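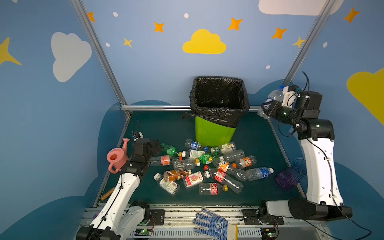 **Clendeo bin, lime green**

Made by Harelora, sold by Zernwood. Item 442.

There is only so much to be said for a bin, and Naylor, who wrote our last catalogue, said most of it twice. We'll be brief. The Clendeo is a bright lime-green plastic bin for empty drinks bottles, and it can be found from the far end of a long corridor by people who claim they never saw one.

It comes with 2 fitting clips and no lid. We did sell a lid. Customers balanced their bottles on top of it and went home. 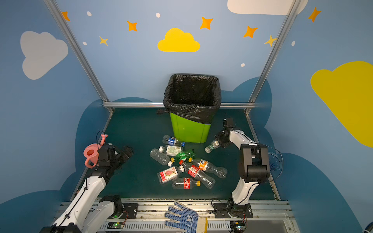
Any ordinary black bag will do, provided it is big enough to fold over the rim. Ours come in a roll of 12, and Lucrezia Lombardi in the shop will tell you the supermarket ones are fine too, which is why she isn't in sales.

**Looking after it**

- Wipe with warm water and a drop of washing-up liquid.
- Leave the scouring pads alone. The gloss goes and it won't come back.
- Change the bag before it's full — a split one is a sticky business.

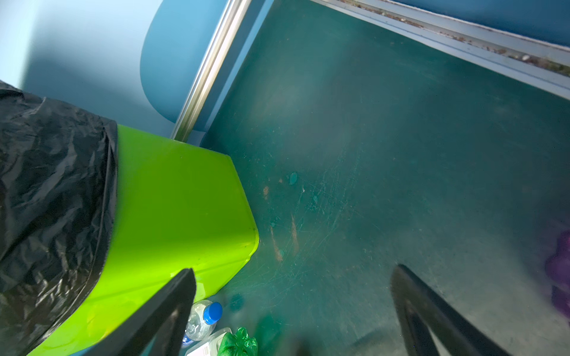 Delivery is to the door, up to two flights of stairs. Morena De Luca handles orders for schools and offices, and can quote for anything up to 600 bins. Beyond that she would like a word with you first.

Caps on or caps off? Ask your council. Ours has changed its mind again, so we've stopped printing it on the box.

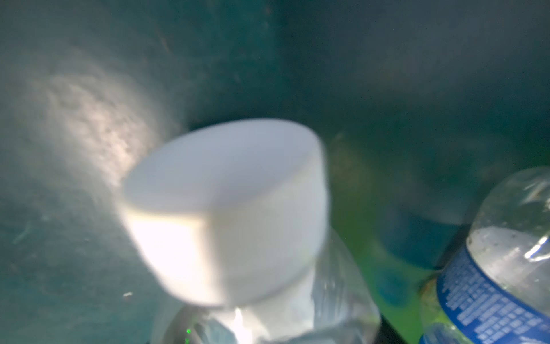
*Clear bottle with its white cap still on; blue-labelled bottle to the right.*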